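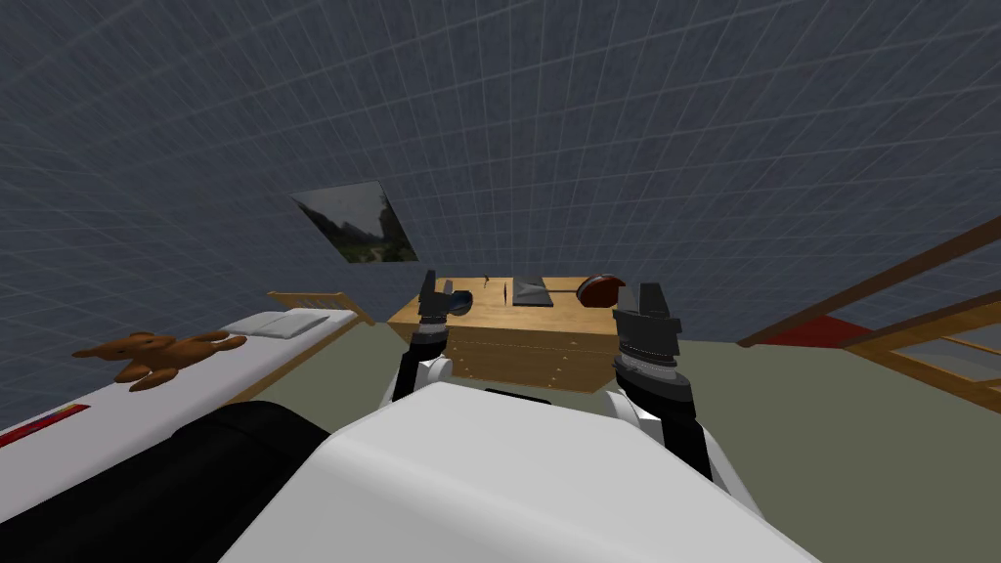 Call for participants: help us write the house rules for robots that work in bedrooms

The Kenley working group on household robot practice is looking for people to join its next round of reviews, and we would love to hear from you whether you have spent years around robots or have never stood next to one. Most of what has been written on safe robot work assumes a factory floor, a painted line and a trained operator. A bedroom has a pillow, a stuffed toy and a sloped ceiling, and the person who lives there may well be asleep. We think rooms like that deserve a rulebook of their own, and we have been putting one together (slowly, with a great deal of tea) under the working title Pacheco Guide to Good Practice in the Home.

The draft has 10 sections at the moment. Three of them are ready for outside readers: reaching over furniture, handling small belongings, and what an arm should be doing when it isn't doing anything. That last one caused more discussion in February than all the others put together, and we'd be very glad of fresh opinions on it.

What you would be doing

You would watch short simulated sessions in Zunoseo, our review tool, and score each one against the draft rules. A session shows a two-armed humanoid at work in a furnished room, mostly from the robot's own point of view. There is a library of 619 sessions, but please don't be alarmed, you will only be sent a small share of them! After each one you answer a few plain questions. Did the robot keep its free arm clear of the furniture? Did it come at the object from a sensible side? Would you have been comfortable sitting on the bed while it worked? Then there is a box for anything else, and we do read the box.

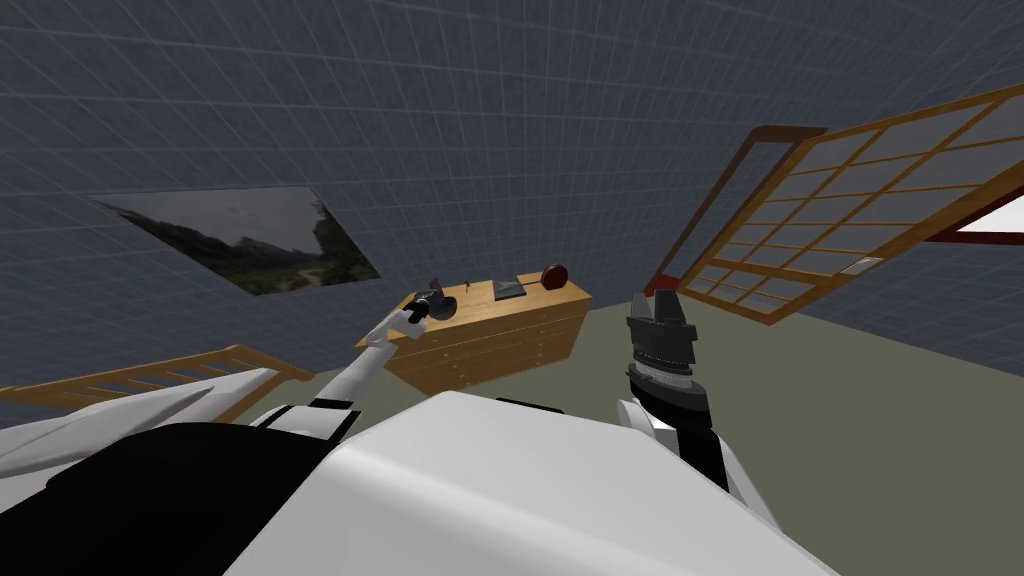 From the small belongings sessions: left gripper at the cabinet top, right gripper pointing up.

We also ask every reviewer to mark up one section of the draft itself, on paper or on screen, whichever you like better. If a rule reads as though it were written for a warehouse, say so. If you can't tell what a rule is asking for, that is just as useful to us, and quite possibly more so. A rule such as "the idle arm shall be kept in a neutral posture" looked perfectly fine to the engineers who wrote it, and then we asked a group of home care aides what it meant and got a different answer from every chair in the room.

Who we hope to hear from

Home care workers, occupational therapists, hotel housekeepers, parents, people who share a home with an older relative, robot operators, safety inspectors and students in any of these fields. You need to be 18 or over, comfortable reading English, and able to use a laptop or desktop computer with a steady internet connection. We can provide larger text, captions and a phone call in place of written answers, so please tell us what would make this easier for you.

Time and payment

Plan on some 10 hours in all, spread over three weeks and fitted in whenever suits you. Reviewers receive $900, paid in full once the scores and the marked-up section are in. You may stop at any point and will be paid for the part you have finished. If you work for a company that makes or sells household robots you are still very welcome, but we ask you to state that on the form, and it will be noted beside your comments.

How to apply

Fill out the short form on the Palleck project page and tell us, in a paragraph or two, about a room you know well and what you would want a machine to be careful of in it. No resume is needed. We reply to everyone, though it may take us a week or so when the forms come in all at once.

Posted Mar 5, 2025. Applications stay open until all the places are filled.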